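Testdale Community Hall – Kitchen and Hot Drinks Group
Minutes of the meeting held October 4, 2020
Minutes taken by me, Unathi Pretorius, so blame me for the spelling.

Present: seven of us around the long table, plus two more who came in halfway through item 2.

1. Last time's minutes

Read and agreed, with one fix. I had written that the Flituver urn takes 42 cups to a fill. Wrong urn! It's the old Teveo that does 42, and the Flituver does 84. I've changed it in the folder.

2. Cups

This took up most of the evening, as I think we all knew it would. We went through 1151 paper cups in September – a lot for us, even with the two concert nights. Gumede delivered 1268 at the end of the month and the bill has been paid. They're the same plain small size as before. A few people would like the next size up for soup, and I said I'd ask for a price but wouldn't order any yet.
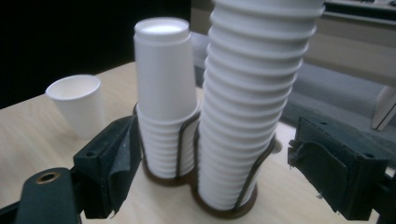

Filling the dispenser needs a rule, and we finally have one. Whoever opens up fills it, and whoever closes puts the spare sleeves back in the cupboard. We talked for ages about how high to go, because people do pile them up, and the right-hand stack with its lean to the right is just what I mean. The left one is a much better height. So from now on, neither side goes higher than the coffee jar, and if you run short, top up between rushes. I also asked that single cups not be left standing out on the table by themselves, like the one to the left of the holder, as people can't tell if they're clean and they end up in the trash.

Agreed: keep the double wire holder. There was a suggestion to buy a plastic one with a lid, but most of us like this one and it wipes down easily.

3. Lids

Short item. We have lids left over from the old cups and they don't fit these ones. I tried, twice, and wore some of the tea. They're going to the preschool for painting.

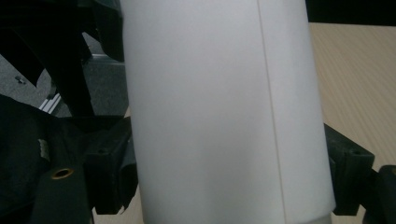

Can groups renting the hall help themselves to our cups?
Only if they've ticked hot drinks on the booking form. Everybody else brings their own, and I'll put a note inside the cupboard door saying so.

4. Mugs instead?

This comes up every time and I'm glad it does. Half the room would love to go back to china mugs for the morning crowd – me included, tea tastes better! The trouble is the dishwashing, as we only have the one sink and the drainer is tiny. We decided to try mugs on quiet mornings and stay with paper for anything in the evening. I'll bring the box down from the loft before the next coffee morning and see how many still have handles.

5. Trash and recycling

The cups go in the bin with the blue bag, tea bags out first please. The blue bag was full of orange peel again. I've offered to make a bigger sign. 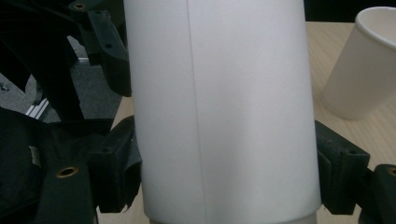
One of our plain paper cups, seam side showing.

6. Anything else

The tea towels have gone missing again – if they're in your laundry, please bring them back. The table wobbles at the window end and needs a new foot, which I'll pick up this week.

Next meeting same time next month, in the kitchen if the hall is booked. I'm bringing the cookies.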